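3.2 Location and guest ratings of low-cost lodging

The second part of the analysis looks at how far the walking distance to the old quarter explains the price of a room in Ditum. The sample holds 2440 guest stays in small hotels and guest houses, all with fewer than 40 rooms, booked through the Flodent portal. Stays paid for with vouchers were left out, as were those with no recorded room rate. Distances were measured along footpaths from the front door to the ferry quay, following the method of Insaurralde and Kneath, who found straight-line distance to be a poor guide in towns with canals.

Rates fall with distance, but the fall is uneven. Within the first 200 metres the rate hardly changes. Between 200 and 1000 metres it drops steadily, and beyond that point it levels off again – most of the houses out there have their own parking, and their guests tend to arrive by car. Adding a term for parking to the model removes most of the flat section at the far end.

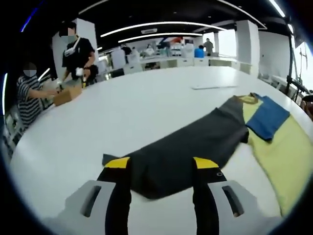 Figure 6

Guest ratings do not follow the same pattern. A house on the quay is not rated higher than one on the ring road once room size and breakfast are held constant. Perić reports a similar result for Tahiri, where noise at night offset the gain from a central address. We had no direct measure of noise and used the number of licensed bars on the same street in its place. The sign of this term is negative in every version of the model, although it is small in February, when many bars are shut.

Length of stay matters more than expected. Guests who stayed six nights or longer gave lower scores for cleanliness and higher scores for staff, and they were less likely to mention location in their written comments. Two readers coded the comments separately, and cases on which they differed were settled by a third. Day visitors who took a room only after missing the last ferry were kept in the sample, but are marked by a dummy variable. Leaving them out changes the distance term only in the third decimal place.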